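Ferex releases version 19 of its Movadwood task planning software

Udby, 12/5/23

Ferex has released a new version of Movadwood, its planning and control software for two-armed robots working at a table. The update is available now to all existing licence holders and changes how the software deals with drawers, trays and packaged goods that have not been put down in a fixed place.

Earlier versions needed a taught position for every handle and every item. Version 19 works out the position of a handle from the camera picture, plans the approach and the pull as one movement, and checks the drawer again before anything else is planned. If the drawer has stopped short, the planner is told so and can ask for a second pull or leave the drawer alone.

The test task used during development has a small wooden cabinet with one drawer, a shallow tray and a few grocery items. The software treats the drawer, the handle and the tray as separate parts of the same task, so an arm working at the handle can be planned with the tray directly in front of the cabinet. 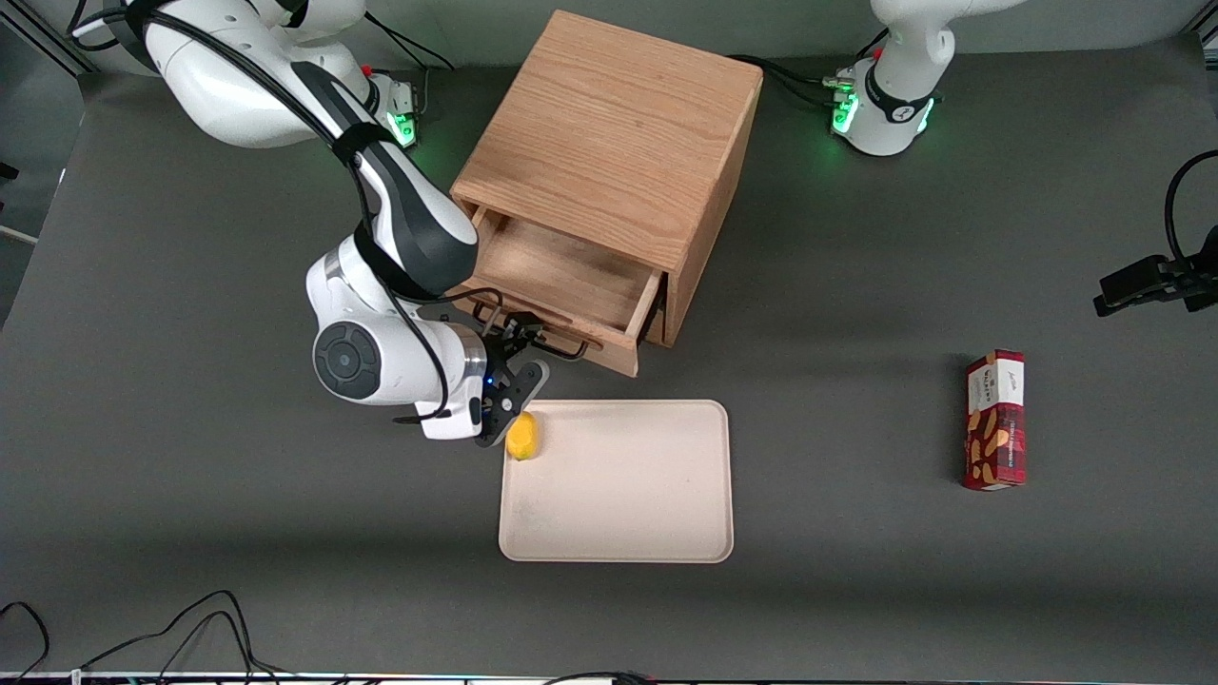

Finding items that lie at an angle

The second main change is in perception. A fixed camera gives the planner its overall map of the table, and the wrist camera then corrects that map for each item before the fingers close. Boxes are the hardest case. A shortbread box lying on a narrow face gives the camera only a slim strip to work with, and any tilt has to be matched by the wrist.

Movadwood now estimates the long axis of the item from its outline and does not depend on reading the print. Text such as "VANILLA SHORTBREAD" along the side of a pack can still be passed to the planner as a name for the item, where the customer wants this.

In Ferex's own tests the new version made 595 grasp attempts on boxed items. The angle estimate was accepted without correction in 91 per cent of them. Planning time for a single pick is now 90 milliseconds on the standard controller.

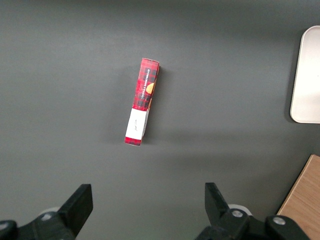
Hsiu-ying Kwok said the angle estimate was the part of the update her team had asked for most often. "We were re-teaching positions every time a pack was put down differently. I would still like to see better results with shiny wrapping, and we have told Ferex that."

Work on reflective packaging is planned for the next update, due in January.

Availability

Version 19 is supplied as a download and runs on the same controllers as version 18. Taught positions from older projects are kept and can be used alongside the new functions. Customers who buy through Lammers will receive the update from Lammers directly.

Press contact: Abílio Caldeira, Ferex, Udby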